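The Checklist Will See You Now

A small company has written a rulebook for robots that pick things up off the floor. It is 86 pages long, and I'm not sure it makes anyone safer.

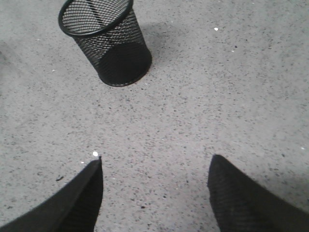

Juraj Koubek keeps his copy in a ring binder with the corners gone soft. He is a floor lead at Prirnus, a firm that tests gripping arms for companies that would like to sell them to hotels, schools and hospitals, and he has been through the thing enough times that he quotes it by section number. Section 4 is about speed. Section 7 is about what the arm should do when a person steps into its reach. Section 11, his least favorite, is about objects on the floor.

"Read me 11.3," he said, the first morning I was there, and handed me the binder as if it were a menu.

I read it to him. A gripper approaching an object at floor level shall open to its full width before descending, shall confirm the object is of a permitted class, and shall not make contact with the floor surface. Then there is a table of permitted classes, and after the table there are notes to the table.

"Okay," he said. "So what class is a pencil cup?"

It took the two of us a while. The table has "rigid containers" and "open containers" and "perforated goods," and a cup made of black wire mesh is arguably all three. Each class has its own closing force. The notes say that where an object falls into more than one class, the operator shall use the most restrictive value, but the values for perforated goods are given per square inch of solid surface, and nobody at Prirnus had ever worked out how much of a mesh cup is surface and how much is hole. Koubek's team picked a number. They wrote it on the form. The form has a box for the number and no box for how you got it.

The rulebook is called the Nirnum Practice, after the group that publishes it, and it is voluntary. That word does a lot of work. No law says a robot maker has to follow it. But buyers have started asking for it, and once buyers ask, a voluntary rule becomes a rule with a price. The fee for a full assessment at Prirnus, which is one of the places allowed to do them, starts at 670 dollars per task and goes up with the number of object classes. A maker who wants its arm cleared for tidying a hotel room can end up paying for a long list of tasks before the arm has tidied anything.

I should say that I came to this story ready to like the rulebook. I have spent enough time in warehouses to have seen what happens when there isn't one. People learn where the machine swings and walk around it, and the new hire learns the same way, a little faster than he'd like. A written rule that says how quickly an arm may move when someone is near it is a good thing, and Section 4 of the Practice is a good section. It is short. It gives a limit, it says how to measure it, and it says what counts as failing. Koubek likes it too.

Trouble starts where the rules leave the human being and turn to the stuff. Most of the 86 pages are about stuff.

Take the trial count. To be cleared for any object class, an arm has to complete 170 pickups with that class, in a row, with no drops. It sounds strict. I asked three people at Prirnus where the 170 came from, and got three answers: it was a statistical threshold, it was a compromise between two larger members of the group, and it was how many fit in a shift. When I wrote to Nirnum, the reply thanked me for my interest and pointed me to the annex, which restates the number.

I also asked what the rules say about the floor. Koubek's test area has a pale gray speckled one, the kind flecked all over with darker chips. Anyone who has dropped a screw on a floor like that knows what it does to small things. A cap or a pill or a bead goes down and joins the pattern. I'd have thought this mattered quite a lot to a machine that finds things by looking. The Practice says the floor shall be "level, clean and of a uniform appearance." A speckled floor is uniform in its way, the specks being everywhere, and so it passes. So would a plain white one. The certificate that comes out at the end does not say which was used.

"We asked for a contrast rule," Koubek said. "They said it would be in the next version."

Was it?

"There hasn't been a next version."

Then there is "clean." I got down on my hands and knees at one point, feeling foolish, to see what clean looks like to a standard. Crumb-sized bits of something, here and there. By any household measure it was a decent floor. The binder offers no size limit for a particle, no method, no cloth to wipe with. Two assessors could disagree and both be right, and in a document this long that seems like a strange thing to leave out.

The people who make the arms have their own view. At Zeva, a small shop that builds grippers with two angled fingers, I was told the rules are fine and also that they had changed how the company designs. The engineer who walked me through it was careful with his words. Before the Practice, he said, they tried odd things in the shop all the time: cups on their sides, cups upside down, cups with a spoon in them. Now they set the cup upright, because the drawing in the annex shows it upright and the 170 pickups are done with it upright. An arm that is superb at upright cups gets its certificate. Whether it can deal with one that has rolled under a chair is left to the customer to discover.

He wasn't complaining, exactly. The certificate sells arms. Zeva has sold more since it got one.

Hubáček, a larger outfit that supplies cleaning crews to office buildings, is on the other side of the counter. It requires the Practice from anyone who wants to sell it a robot. I asked the purchasing manager if she had read it. She had read the summary. What she wanted, she told me, was something to put in the file if an arm hurt somebody or broke something expensive. I found this the most straightforward answer I got from anyone. It is a perfectly good reason to want a document. It's a worrying reason to write one.

There are better ideas around. Koubek has a few of his own, and he keeps them on a sheet at the back of the binder. He would cut the object classes down to a handful. He would make every certificate list the floor, the lighting and the way the object was standing. He would drop the unbroken run of 170 and ask for 1,000 pickups with the failures counted and published, so that a buyer could see an arm had dropped this kind of thing so many times and decide whether they could live with that. A perfect run tells you the arm once had a good day. A record with misses in it tells you what you're buying.

I think he's right about the last one, and I think it has little chance. Makers don't want their misses printed. The group that would have to vote for it is mostly makers. The public comment period on the current text closes on 10 Jul 2018, and when I checked, the comments posted so far dealt mainly with the wording of definitions. One ran to four pages on the difference between a basket and a bin.

I do not want to be unfair to people who write standards. It is slow, thankless work, and the early ones for any machine tend to be clumsy. Some of this will get sorted out. But in the meantime there are certificates on real walls in real lobbies, and the people who walk past them will take them to mean that somebody checked. Somebody did check. They checked a certain cup, standing a certain way, on a floor the paper doesn't mention.

On my last afternoon I asked Koubek whether he'd have one of these arms at home, picking up after his kids. He thought about it for longer than I expected.

"With Section 4, yes," he said. "I'd want Section 4."

And the rest of the binder?

He was already filling in the next form. He had reached the box for object class, and he left it blank and went on to the one below.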